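Zanholm kitchen bench, June, 9.40 am

Target for this task is 600 usable examples. Current total is 213, so the word "nearly" is banned until further notice. Task text stays as Halina wrote it: small block, drawer box, cutting board. Both cameras checked before the first run. 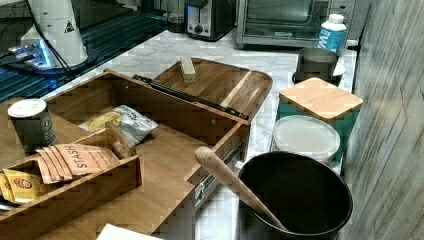 Tyson Gosselin

Started with the tea box lid open. Teodoro wants clutter, on the grounds that real kitchens have it, so the Stash packets stay in and so does the snack bag. I have asked that no one eats the data.

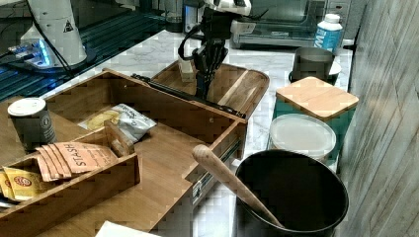 Gripper over the box, fingers down by the small white object.

Slow approaches are fine. Hesitant ones are not – the model copies dithering beautifully. Threw out 11 runs for that, most of them mine.
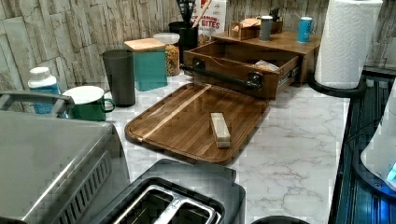 Block on end on the walnut board, drawer forward.

Upright and flat go under separate labels in Skillgate. Johannes says the learner won't care. Johannes also said 3000 steps would be plenty.

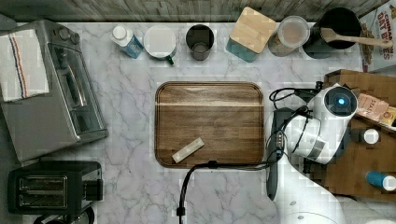 View from over the counter: block at an angle, lower left of the board.

More angled starts after lunch. Solange to check the labels – mine say "blcok" from run four on.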